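Projects > Student Work > Community Studies > Tulstead

Print this page | E-mail this page

This site uses cookies to remember your settings. By continuing to browse you agree to our use of cookies.

Where Do Old Boxes Go? A Semester With Cardboard in Tulstead

I should admit right away that I picked this topic late, after my first idea (bus shelters) fell apart, and I had no great love for cardboard when I started. By April I was the kind of person who stops on the sidewalk to look at how a box was taped, and my roommates had stopped walking places with me.

The question was simple enough. Tulstead picks up paper and cardboard from the curb every other week, and I wanted to know how much of what people set out could be used again as a box before anyone pulps it. I chose 3 streets near campus, Athumani Street, Sutow Lane and the long end of Mill Road, and went out early on pickup mornings with a clipboard, a tape measure and a thermos. Over the semester I logged 737 boxes. I sorted each one as sound, soft or torn, and wrote down whether it had been flattened.

Sound boxes made up more than half of the total, which surprised me and pleased me quite a lot. Most of the soft ones came from Mill Road, where the bins sit under the trees and drip for hours after rain. Corrugated board holds up wonderfully until the layers take on water, and then it never really gets its stiffness back, even if you dry it flat on a radiator (I tried this, and our kitchen smelled like a wet paper bag for days).
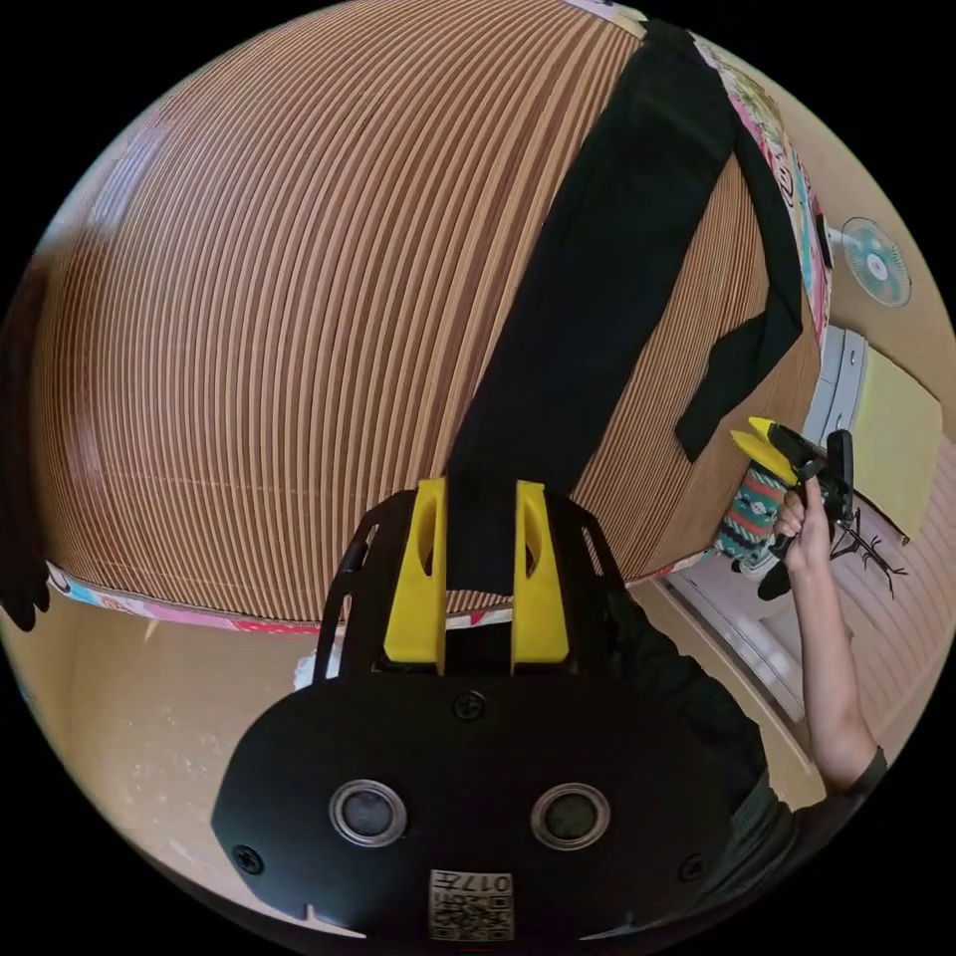
One woman on Sutow Lane told me that she would gladly pass her boxes along if there were a dry place to leave them, but that she was not going to drive across town on a Saturday to do it. I heard some version of that at nearly every door, and it changed the second half of my project. I had been planning to write about quality, and I ended up writing mostly about distance.

So I drew up a small plan for a covered swap shelf, based on what I learned from Zundemov, the moving supply store downtown, which takes back clean boxes and let me read through its return log. The log had 3101 entries, and the returns dropped off sharply for customers living more than a 20 minute walk away. My map and the full tables are in the appendix. I would have liked a winter count too, with snow on the bins, and I still have the clipboard if anybody in next year's class wants it.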